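Cable bench notes, Trarkemberg workshop
README, last touched 17/03/2026

Hi! I look after the cable bench at Wokeo, and these notes go with the recordings in this folder. Svatopluk Danko asked for something a new starter could read over a coffee, so I've kept it chatty.

What's in it: 2,597 short recordings from the bench, all of cable handling. The folders are numbered by shift. Folder 5 has the old naming, sorry, I'll get to it (I said that in December too).

Before the robot came, we each did up to 200 leads a shift by hand, and my thumbs knew all about it. Now most of my day is laying out leads, watching, and writing down what went wrong. I like it more than I thought I would! Ľubomír Mikuš misses the old rhythm and he's not shy about it, so we've kept one hand bench going and people can swap over at lunch.

Typical bench views, with the coiled cable toward the back of the table and the robot working from the right:
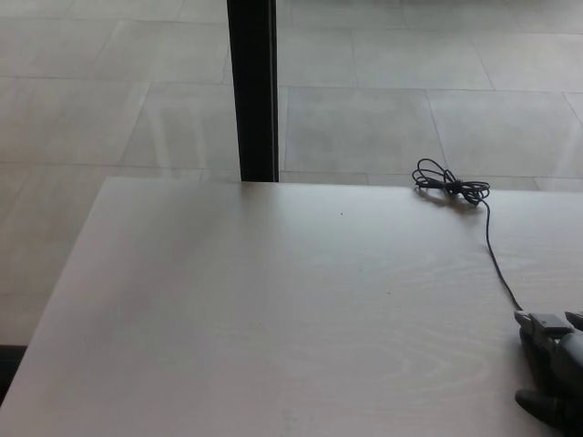
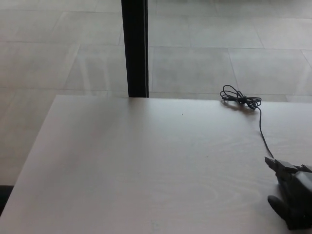 Did anyone lose their job when the bench was automated?

All of us on the cable crew stayed on. Our hours are the same, but the work moved toward setup, checking and labelling, and everybody got 40 hours of paid training for it. Two people chose to go over to packing at Flolavthorpe.

Labels are plain text, one line per recording. If you're not sure whether a grasp was good, write "unsure" and leave it, please don't guess. The colour tags are from Jireš, our old stock program, and can be ignored.

Still to do
- rename folder 5
- agree on one spelling of "centre" in the labels
- add the night shift notes, once I can read them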